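Lanum Wire Dish Rack, Black

Product code 1840
Sold by Ullow Kitchen and Table

The Lanum is a plain wire rack for people who wash up by hand and want the plates off the worktop while they drain. It has a rectangular frame of thin black rods with a rail along the top and angled supports at the two sides. Plates stand upright in it, leaning slightly, and come out again one at a time.

We have stocked it since the first Ullow catalogue. Liviu Neagu, who buys for our kitchen range, changed the finish last August after customers asked for a coating that didn't mark pale crockery. The older glossy version is no longer made.

A wire divider holds the plates on edge. It suits flat, rimmed plates best. Very deep pasta bowls tend to tip forward and are better put upside down on a cloth.
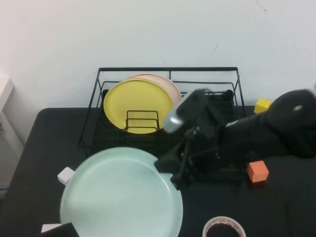

Can I leave the rack out all the time?
Most people do. Wipe the rods with a damp cloth once a week and dry them afterwards, and lift the rack now and then to clean the worktop underneath.

Plates are sold separately. The Rikimano range comes in yellow, peach pink and mint green, and the colours can be mixed in one order. Orders of 5 or more plates are packed in a divided box - please keep it if you think you may want to return any of them.

Care
Wash the rack in warm soapy water. Do not use wire wool or scouring powder. Hard water leaves white spots on black rods, and a little vinegar on a cloth takes them off. Not suitable for the dishwasher.

Delivery and returns
Orders placed before noon on Wednesday go out the same week. The rack arrives in one piece, with nothing to screw together. Unused racks can be sent back within 110 days in the original box.

Guarantee
2 years on the frame and the coating. Rust from standing in salt water is not covered.

Spare dividers are kept in stock. Write to Irina Bogdan at the Ullow parts desk and give the product code.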